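From: Waltraud Baumgartner
To: Plellcombe allotments list
Date: 2019-08-21
Subject: Re: Fleece and bags for the winter

Hello all,

thank you for the answers on my question. Havlíček wrote:

> We ordered 50 metres of fleece in March and have used
> only half. Anyone from the lower plots can take a piece.
> Please do not leave it on the beds until it is in rags,
> as last year. Can it go to Skosumham for recycling?

I telephoned to Skosumham yesterday. They take clean fleece, but only folded and with no soil on it. Cloth is a different matter, it goes to the Drerkent depot, which is open until 7 in the evening. 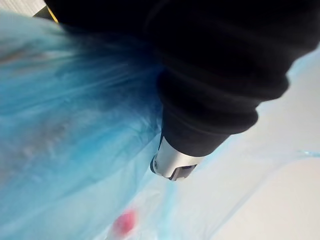 Black fabric, gathered in thick folds.

For plot 12 I would like to have a piece of seven metres, if it is still there. My leeks suffered very much from the moth and I want to cover them before September.

About the plastic: the depot asks that bags are sorted by colour. I did not know this and had to carry mine home again.

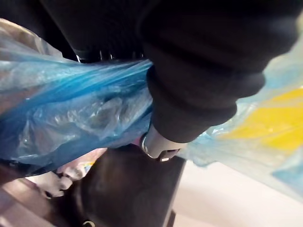 Blue bag, twisted together.

The large bags cost 400 for a box of 50 at the depot, in pence of course, so I can buy one box for us all. Please tell me until Friday who wants to share.

Has somebody still the long key for the water tap?

With kind regards,
Waltraud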